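생활기술 안내 > 침구·의류 > 침대 위 천 정리

침대 위에서 천을 펴고 접는 요령: 그리퍼 시연 연구 결과를 반영한 개정판

네스탈데일(Nestaldale) 생활기술센터
개정일 2025년 9월 2일

안내문의 적용 범위

본 안내문은 가정에서 담요, 얇은 이불, 큰 옷가지를 침대 위에 펼치고 접는 방법을 다룬다. 기존 안내문은 세탁물 관리 담당자의 경험을 바탕으로 작성되었으나, 이번 개정판에는 센터가 너지브리지(Nudbridge) 과제에서 수행한 천 조작 연구의 결과를 반영하였다. 해당 과제는 사람이 양손에 그리퍼를 하나씩 들고 집안일을 수행한 기록을 모아 양팔 로봇의 동작 학습에 사용하는 연구이다.

그리퍼는 집게처럼 벌어지고 오므라드는 두 손가락만으로 천을 잡는다. 사람의 손은 잡은 자리가 조금 나빠도 손가락을 움직여 바로잡을 수 있지만 그리퍼로는 그러한 보정이 어렵다. 따라서 어느 지점을 잡는지, 어느 방향으로 당기는지, 언제 놓는지가 결과에 그대로 드러난다. 연구진이 시연 기록을 분석하면서 정리한 항목 가운데 맨손 작업에도 적용할 수 있는 내용을 골라 가정용 요령으로 고쳐 썼다.

로봇 학습 절차에 관심이 없는 독자는 '연구 방법' 항목을 건너뛰고 '작업 전 준비'부터 읽어도 무방하다.

연구 방법

시연은 일반 가정과 유사하게 꾸민 방에서 진행되었다. 시연자는 침대 옆이나 발치에 서서 양손의 그리퍼로 천을 잡고, 정해진 과업을 처음부터 끝까지 수행한다. 과업은 '펼치기', '반으로 접기', '구김 걷어내기', '침대 밖으로 옮기기'의 네 가지이며, 한 번의 시연에는 한 가지 과업만 포함한다.

시연의 시작 상태는 매번 다르게 정하였다. 천을 뭉쳐서 던져 놓은 상태, 한쪽만 접힌 상태, 일부가 침대 밖으로 늘어진 상태 등이 포함된다. 시작 상태를 시연자가 직접 만들면 스스로 다루기 쉬운 모양으로 놓는 경향이 관찰되어, 예비 수집 이후에는 다른 연구원이 놓도록 절차를 변경하였다.

바탕이 되는 침구도 바꾸어 가며 수집하였다. 바탕과 작업 대상의 색 차이가 큰 조합과 작은 조합을 모두 포함하였고, 바탕이 팽팽한 경우와 주름진 경우를 따로 기록하였다. 방 안의 물건은 시연을 위해 치우지 않는 것을 원칙으로 하였다. 실제 가정의 침대 주변에는 여러 물건이 놓여 있으며, 학습된 동작도 그러한 환경에서 쓰이게 된다.

이번 분석에 사용한 시연은 모두 1,584건이다. 같은 기간에 수집한 기록은 3,862건이었으나, 과업이 도중에 중단된 기록, 천이 시야를 오래 벗어난 기록, 두 가지 과업이 섞인 기록은 제외하였다. 제외한 기록도 폐기하지 않으며, 실패 유형을 분류하는 별도 작업에 사용한다.

각 시연에는 다음 시점을 표시하였다. 첫 접촉, 첫 번째 잡기의 완료, 두 번째 잡기의 완료, 당기기의 시작, 놓기. 표시 작업은 즈와네(Zwane) 표기 도구로 수행하였고, 두 사람이 각각 표시한 뒤 차이가 큰 기록을 다시 검토하였다. 표시 기준의 작성과 최종 검토는 아나티 카바(Anathi Xaba) 연구원이 담당하였다.

과업의 성공 여부는 종료 시점의 천 모양으로만 판정하였다. 펼치기의 경우 네 모서리가 모두 드러나고 안쪽으로 말린 가장자리가 남지 않아야 성공으로 기록한다. 잔주름의 많고 적음은 성공 여부와 분리하여 별도의 등급으로 남겼다.

주요 결과

첫째, 천의 가장자리를 잡은 시연은 한가운데를 잡은 시연보다 다시 잡는 횟수가 적었다. 가운데를 집어 올린 천은 우산을 접은 모양으로 늘어지며, 이때 모서리가 서로 겹쳐 어느 쪽이 위인지 알아보기 어렵다. 숙련된 시연자도 이 상태에서는 천을 내려놓고 처음부터 다시 시작하는 경우가 많았다.

둘째, 양쪽을 잡은 뒤 곧바로 들어 올린 시연보다 바탕 면을 따라 먼저 좌우로 벌린 시연에서 가장자리 말림이 적게 남았다. 들어 올리는 동작은 바깥쪽으로 벌리는 동작이 끝난 다음에 시작하는 것이 유리하였다.

셋째, 바탕 침구를 함께 집는 실수가 가장 잦은 실패 원인이었다. 얇은 천이 부드러운 이불 위에 놓여 있을 때 특히 자주 발생하였다. 그리퍼를 위에서 수직으로 내려 누르면 바탕까지 밀려 올라오고, 옆에서 낮게 접근하면 위쪽 천만 잡히는 비율이 높아졌다.

넷째, 빠르게 터는 동작은 결과의 편차가 컸다. 한 번에 펼쳐지는 경우도 있었으나 천이 침대 밖으로 넘어가거나 반대편 가장자리가 다시 접히는 사례도 많았다. 센터는 학습용 기록에서 터는 동작의 비중을 제한하고 있다.

다섯째, 놓는 순서가 정돈된 정도에 영향을 주었다. 양쪽을 동시에 놓을 때보다 한쪽을 먼저 놓고 남은 쪽을 조금 더 당긴 뒤 놓을 때 가장자리가 곧게 유지되었다.

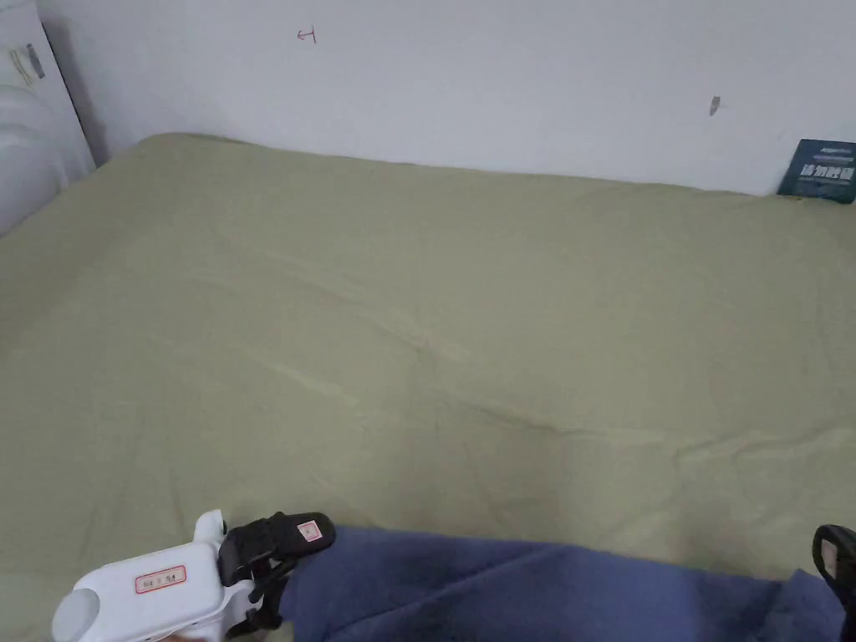
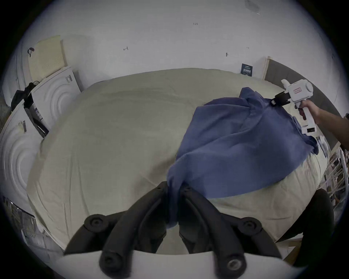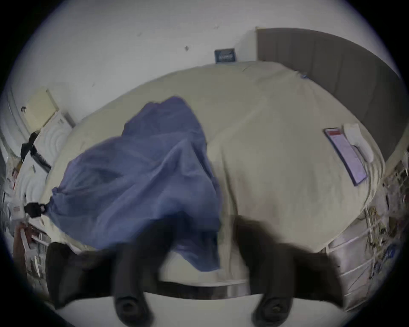
침대 위의 푸른 계열 천과 손에 쥐는 그리퍼. 두 번째 사진에서는 두 그리퍼가 천을 나누어 잡고 있다.

작업 전 준비

1. 바탕을 먼저 정리한다.
매트리스 커버나 이불이 크게 접혀 있으면 위에 놓는 천도 같은 모양으로 접힌다. 손바닥으로 머리맡에서 발치 방향으로 쓸어 큰 주름만 없앤다. 잔주름까지 펼 필요는 없다. 시연 결과에서도 바탕의 얕은 주름은 펼치기의 성공 여부에 뚜렷한 차이를 만들지 않았다.

2. 작업할 면을 확보한다.
휴대전화, 책, 안경은 작업 전에 선반으로 옮긴다. 펼치는 천의 자락이 닿는 범위는 예상보다 넓으며, 벽에 기대어 세워 둔 얇은 물건도 자락에 쓸려 넘어지기 쉽다. 물건을 옮길 곳이 마땅하지 않다면 한쪽 구석에 모으고 그 구석을 마지막에 덮는다.

3. 서는 위치를 정한다.
한 변이 벽에 붙은 침대에서는 벽의 맞은편 긴 변 중앙에 선다. 벽 쪽을 정리하려고 침대 위로 올라가면 이미 펴 놓은 부분에 다시 구김이 생긴다. 팔이 닿지 않는 폭이라면 벽 쪽을 먼저 맞추고 자기 앞으로 펼쳐 오는 순서를 택한다.

4. 천의 방향을 확인한다.
상표나 세탁 표시가 달린 변을 기준 변으로 삼는다. 매번 같은 변을 발치에 두면 다음 작업부터는 방향을 찾는 시간이 줄어든다. 표시가 없는 천에는 안쪽 모서리에 같은 계열 색의 실로 한 땀을 떠 두는 방법을 권장한다.

5. 단추, 지퍼, 조임끈을 점검한다.
옷가지의 지퍼는 잠그고 단추는 위쪽 두 개만 채운다. 조임끈이 있는 덮개나 주머니는 끈을 충분히 푼 뒤에 펼친다. 조여진 채로 당기면 조임 부위를 중심으로 부챗살 모양의 구김이 생기며, 힘을 더 주어도 펴지지 않는다.

뭉친 천에서 모서리 찾기

뭉친 천을 들어 흔들면 모서리가 안쪽으로 숨는 경우가 있다. 다음 순서를 권장한다.

1. 뭉치를 침대 중앙에 내려놓고 손을 뗀다.
2. 두께가 가장 얇아 보이는 바깥쪽 가장자리를 찾는다. 접힌 선은 둥글고 도톰하며, 실제 가장자리에는 박음선이 있다.
3. 박음선을 엄지와 검지로 가볍게 잡는다. 이때 손은 옆에서 낮게 넣는다.
4. 다른 손으로 박음선을 따라 한 방향으로 훑어 모서리에 이른다. 도중에 방향을 바꾸지 않는다.
5. 찾은 모서리를 바탕 위에 내려놓고, 같은 박음선을 반대 방향으로 훑어 이웃 모서리를 찾는다.

박음선을 훑는 방법은 시연자 사이에서 자연스럽게 정착된 방식이다. 수집 초기에는 시연자마다 모서리를 찾는 방법이 달랐으며, 분석 과정에서 이 방식의 소요 시간이 가장 고르다는 점이 확인되어 이후의 시연 지침에 포함하였다. 그리퍼로는 훑는 동작이 매끄럽지 않아 짧게 잡고 놓기를 반복하게 되지만, 맨손으로는 한 번에 이어서 할 수 있다.

모서리 하나를 찾은 뒤 대각선 맞은편 모서리를 바로 찾으려 하지 않도록 한다. 대각선 방향의 두 모서리를 잡으면 천이 비스듬히 늘어나고, 니트처럼 신축성이 있는 소재는 모양이 틀어질 수 있다.

펼치기

1. 이웃한 두 모서리를 양손에 하나씩 잡는다.
2. 천을 바탕에 댄 상태에서 두 손을 바깥쪽으로 벌린다. 두 손 사이의 가장자리가 곧게 펴지면 멈춘다.
3. 두 손을 낮게 들어 침대의 먼 쪽으로 옮긴다. 천의 나머지 부분은 바탕에 닿아 있어도 된다.
4. 먼 쪽 가장자리를 기준선에 맞추어 내려놓는다. 기준선은 매트리스의 모서리나 바탕 이불의 박음선으로 정한다.
5. 한 손을 먼저 놓고, 다른 손으로 가장자리를 조금 더 당긴 뒤 놓는다.
6. 가까운 쪽으로 돌아와 나머지 두 모서리를 같은 방법으로 잡고 자기 앞으로 당긴다.

천이 침대보다 작으면 먼 쪽 가장자리를 매트리스 끝까지 보내지 않아도 된다. 접기 위해 펼치는 것이라면 팔이 편안하게 닿는 범위 안에서 작업하는 편이 정확하다.

발치로 늘어진 자락은 위로 걷어 올린 다음에 당긴다. 늘어진 상태에서 당기면 자락의 무게 때문에 천 전체가 발치 쪽으로 미끄러진다. 매끄러운 소재의 바탕에서는 이 현상이 더 뚜렷하므로, 미끄러짐이 계속되면 반대편 가장자리를 베개로 눌러 두고 작업한다.

구김 걷어내기

큰 구김은 구김이 뻗은 방향과 직각이 되는 방향으로 당겨야 없어진다. 대각선 구김이라면 이에 수직인 대각선 방향의 가장자리를 잡는다. 구김 위를 손바닥으로 누르면 보기에는 펴진 듯하지만 손을 떼었을 때 옆으로 옮겨 가 있는 경우가 많다.

구김이 여러 개일 때에는 가장 긴 것부터 처리한다. 긴 구김을 없애면 그 주위의 짧은 구김은 함께 풀리는 일이 많다. 시연 기록에서도 짧은 구김부터 처리한 경우에는 같은 부위를 두 번 이상 다시 만지는 모습이 반복되었다.

기모가 있는 담요는 결 방향으로만 쓸어 준다. 결의 반대 방향으로 쓸면 색이 얼룩져 보일 수 있으며, 이는 손상이 아니므로 결 방향으로 다시 쓸면 된다.

반으로 접기

1. 펼친 천의 한 변에서 두 모서리를 잡는다.
2. 두 손의 간격을 유지하면서 맞은편 변 위로 옮긴다. 간격이 좁아지면 가운데가 처져 접힌 안쪽에 주름이 남는다.
3. 맞은편 모서리에 포갠 뒤, 한쪽씩 차례로 놓는다.
4. 접힌 선을 가운데에서 바깥쪽으로 쓸어 눕힌다.
5. 한 번 더 접을 때에는 접힌 선이 자기 쪽에 오도록 천을 돌려 놓는다.

폭이 넓은 천은 두 사람이 접는 것이 빠르지만, 혼자 접을 때에도 침대를 받침으로 활용하면 천을 공중에 들 필요가 없다. 폭 100cm 이하의 무릎 담요나 어린이용 담요는 침대 가장자리 한쪽만 사용해도 충분하다.

소매가 있는 옷은 등판이 위로 오게 놓고 소매를 먼저 안쪽으로 넘긴 다음 위의 순서를 따른다. 후드가 있는 옷은 후드를 등판 위로 편평하게 눕히고 마지막에 몸판과 함께 접는다.

자주 발생하는 문제와 조치

바탕 이불이 함께 딸려 올라온다.
잡은 부분을 놓고, 가장자리를 손톱으로 살짝 들어 올려 틈을 만든 다음 다시 잡는다. 색이 비슷한 천끼리 겹쳐 있다면 촉감으로 박음선을 확인한다.

네 모서리를 맞추었는데 가운데가 부푼다.
한쪽 변이 안으로 말려 있을 가능성이 높다. 네 변을 차례로 손끝으로 짚어 말린 곳을 편다. 모서리를 더 세게 당기는 방법은 권장하지 않는다.

접을 때마다 크기가 달라진다.
첫 번째 접기의 기준 변이 매번 바뀌는지 확인한다. 기준 변을 정하면 보관함에 넣었을 때의 높이도 일정해진다.

벽 쪽 가장자리가 매트리스와 벽 사이로 빠진다.
빠진 부분만 당기지 말고 그 변의 양쪽 모서리를 함께 들어 올려 되돌린다. 이후에는 벽 쪽 가장자리를 매트리스 끝보다 한 뼘 안쪽에 맞춘다.

시연 결과의 해석상 유의 사항

위 요령은 그리퍼로 수행한 시연의 분석에 근거한다. 맨손 작업을 같은 조건에서 비교한 것은 아니며, 개정판 작성에 앞서 센터 직원이 맨손으로 순서를 따라 해 보고 무리가 있는 항목을 수정하였다. 따라서 소요 시간이나 성공률을 맨손 작업에 그대로 적용하는 것은 적절하지 않다.

또한 시연자는 모두 그리퍼 사용 교육을 받은 성인으로, 체격과 팔 길이의 분포가 일반 이용자와 다를 수 있다. 허리나 어깨가 불편한 이용자는 침대 양쪽으로 자리를 옮겨 가며 좁은 범위씩 작업하기를 권한다.

두꺼운 겨울 이불은 이번 분석에 포함되지 않았다. 무게가 있는 침구는 한 번에 들어 올릴 수 있는 범위가 다르고, 그리퍼 손가락 사이에 들어가는 두께에도 한계가 있다. 겨울 침구에 대한 시연은 프룰티터(Prultiter) 실습실에서 400건이 넘게 계획되어 있으며, 분석이 끝난 부분부터 11월에 본 페이지에 추가할 예정이다.

학습된 동작의 실행 결과는 본 안내문에 수록하지 않는다. 양팔 로봇으로 동일한 과업을 수행한 평가는 별도의 기술 보고서로 정리하며, 평가 항목은 본문의 성공 판정 기준과 같다.

용어

기준 변: 펼치기와 접기에서 방향의 기준으로 삼는 한 변.
바탕: 작업 대상 아래에 깔린 침구.
말림: 가장자리가 안쪽으로 접혀 들어간 상태. 잔주름과 구분한다.
다시 잡기: 잡은 부분을 놓고 같은 과업 안에서 다른 지점을 잡는 동작.
시연: 한 과업을 시작 상태에서 종료 상태까지 수행한 하나의 기록.

개정 내용

- '뭉친 천에서 모서리 찾기' 항목 신설
- '펼치기' 항목의 순서 변경(들어 올리기 전에 벌리기)
- 터는 동작을 권장하던 문구 삭제
- '구김 걷어내기' 항목에 처리 순서 추가
- 용어 항목 추가

내용에 관한 문의와 오류 신고는 네스탈데일 생활기술센터 침구·의류 안내 담당 앞으로 접수한다. 인쇄본이 필요한 기관은 신청서에 필요한 부수와 수령 주소를 기재하여 제출한다.

관련 안내: 매트리스 커버 씌우기 / 좁은 방의 세탁물 건조 / 계절 침구 보관 / 옷장 선반 높이 정하기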